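Club night talk – finger injuries and how not to get them
Speaker notes, Liam Dunne. Tuesday, November 17, 2020

Start on time. Phones off. Thank Gianni for the projector.

Who am I – route setter at Doltside, been climbing a long while, two pulley injuries, one on each hand. Not a physio. Say that twice. Anything that swells or won't bend, go see someone who is.

Ask the room: hands up who's taped a finger this month. Wait for it. Leave the hands up a sec.

Why now. Gym was shut, everyone bought a hangboard, everyone came back strong in the arms and soft in the fingers. Muscle comes on in weeks. Tendons and pulleys take months. That gap is where people get hurt. Don't rush this bit, it's the main one.

My own story, keep it short. April, second session back, Heffernan wall, the grey crimp problem Catríona set. Felt good. Felt too good. Right foot popped, left ring finger took the lot. Heard it before I felt it. Iida was spotting and she heard it too. Kept climbing for 30 minutes like an idiot. (Pause for laugh, move on if no laugh.)

Grip types. Get them to do each one with their own hand while I talk:
Open hand – fingers long, least load on the A2
Half crimp – middle joint at ninety, knuckle flat
Full crimp – thumb locked over. Strongest, nastiest. Save it.

Most of us train half crimp and then full crimp everthing on the wall the moment we're tired. Video yourself. I did and was pretty embarassed.
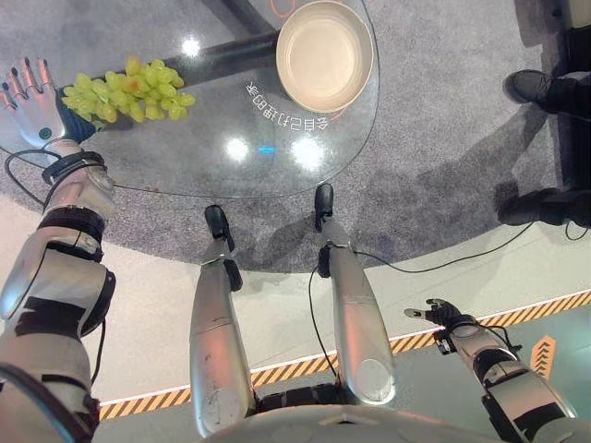 Warming up. Three easy things and no gear needed. Shoulders first, then wrists, then open and close the hands till the forearms feel warm. Then big holds. Then smaller holds. Then your project. Twenty minutes all up. If you've only got an hour, you've still got twenty minutes for this.

Cold crag version – same thing but pocket warmers and a jog up the approach. Mention Veltari, the north side, how we all just jumped on in the shade last winter. Daithí still has the fat knuckle.

Hangboard rules, the ones I give beginners:
Less than two years climbing – leave it alone, just climb
Feet on a chair to start
Two sessions a week, never back to back
Stop while it still feels easy
Write it down. Edge size, time, how it felt

My log is 46 sessions since the injury. Boring reading. Show the notebook if there's time, pass it round, GET IT BACK.

Coming back after a tweak. Don't rest it to death. Couple of quiet days, then gentle movement, then jugs, then bigger edges open handed. Pain going up over the week means back a step. Pain flat or dropping means carry on. Tape is fine but tape isn't a pulley. Taping so you can try hard on a sore finger – no.

Kids. Short, serious. No added weight on the board, no campusing for the juniors. Growth plates. A sore middle finger on a fourteen year old means stop and get it looked at. Parents at the back, look at them when I say it.

Skin, only if under time. File, moisturise, don't pick.

Likely questions: collagen powder (dunno, eat proper meals), ice (up to you), grip trainers (fine for the couch, won't do much). If Catríona asks about Grelska tell her the new circuit goes up Saturday and yes the slopers stay.

Finish – rota for spotting on the sign up sheet by the door, need two more names. Chairs stacked before anyone goes near the wall.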